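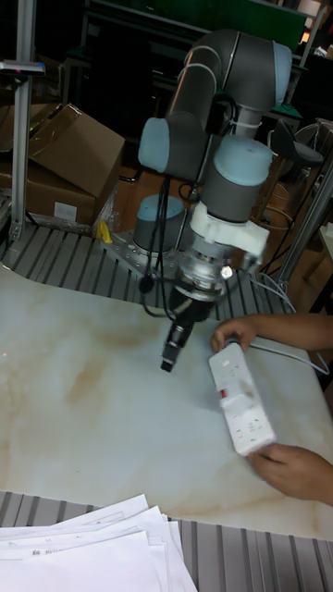 Cable Corner: The Humble Power Strip Gets Its Own Afternoon

The September tidy-up at Haddad started, as these things do, with a tangle behind a table. By the end of the afternoon we had pulled every power strip in the building out into the light, wiped it down, turned it over and decided whether it had earned its place. I had a wonderful time. I know how that sounds!

It was Ákos Pintér who talked me into it. He did the same thing at the Birnerach rooms in May and came back with a box of 22 strips, most of them living under furniture where people had forgotten they existed. Some were fine. A few were plugged into each other, end to end, which you should never do, and one had a desk leg standing on its cord. He has been a bit of an evangelist ever since - and now I am too.

So what makes a good one? After handling so many in a row, I have opinions. I like a strip with a switch of its own, set where your thumb finds it, and a bright color on that switch is a real help when you're on your knees in bad light. I like white ones on a pale tabletop, because they vanish when you look at the room and turn up the moment you look for them. I like a cord that leaves from the end, so the whole thing can lie along the back edge of a table with its tail running off toward the wall. And I like sockets spaced far enough apart that one fat charger doesn't steal the spot next door (my own desk at home fails this test badly).

If you want to do your own, unplug the strip at the wall before anything else. Then unplug everything from it, and yes, that includes the thing you think you can't live without for 2 minutes. Pick it up and look at it properly. Run your fingers along the whole cord and feel for nicks, flat spots or anything stiff. Look closely at the sockets for brown marks. A strip that has any of those goes in the discard box, no arguments. So does one that rattles.

If it passes, go over the outside with a dry cloth. A soft brush is lovely for the dust that collects around the openings, and an old makeup brush does it better than anything we bought. Please don't use spray cleaner, and don't go poking into the holes with anything.

Then comes the part I enjoy most, which is putting it back better than you found it. We moved most of ours up off the floor and onto the tables. It's easier to sweep, easier to reach, and you can see at a glance what's plugged in. Label the plugs while you're there. We used masking tape folded over the cord like a little flag, and it took no time at all. Extra cord gets a loose loop and a soft tie. Don't wind it tight, and don't tuck it under a rug.

Heaters and kettles go straight into the wall, by the way. Ákos made me promise to put that in.

The stack of good strips is now on the shelf by the Sostuma room door, with a sign-out sheet. The discard box leaves for recycling on 25 September 2025, so if you have a sad old strip at home, bring it along before then and it can go with ours. Cords and dead adapters are welcome too - there is still plenty of space in the box.

2 comments | 100 shares

You are receiving the Vevell newsletter because you signed up on our website. Manage preferences | Unsubscribe

Recent items
Where to keep the spare bulbs
A drawer for batteries, at last
Sostuma room: new shelf, new rules
What we found behind the Birnerach bookcases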